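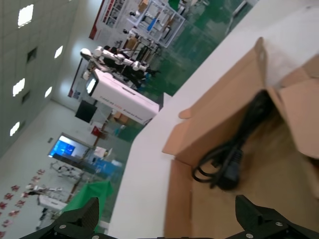
Power cord in its box

Moving and Storage FAQ

Do I really have to label the cords?
Please do! I moved to Clendel in June with a whole bag of mystery cords and I'm still guessing. Masking tape and a marker, two minutes tops.

Where do you get boxes?
Mostly the grocery store on Saturday, before 9. I'll take slightly torn ones for pillows and towels, never for dishes.
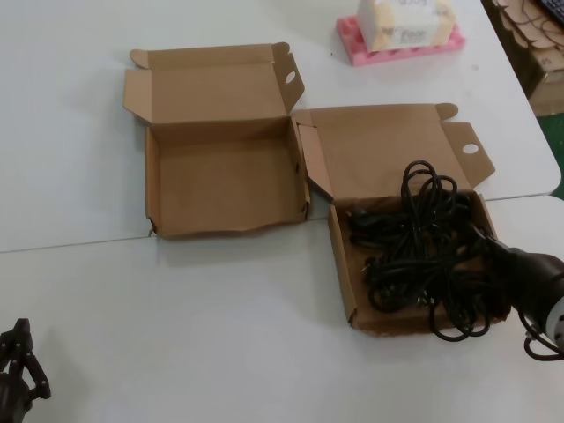

What did your move cost?
$1,497, and almost all of it was the truck (ouch).

Can I leave stuff in the Wostico storage units over winter?
Sure, I did, but keep candles and photos at home with you.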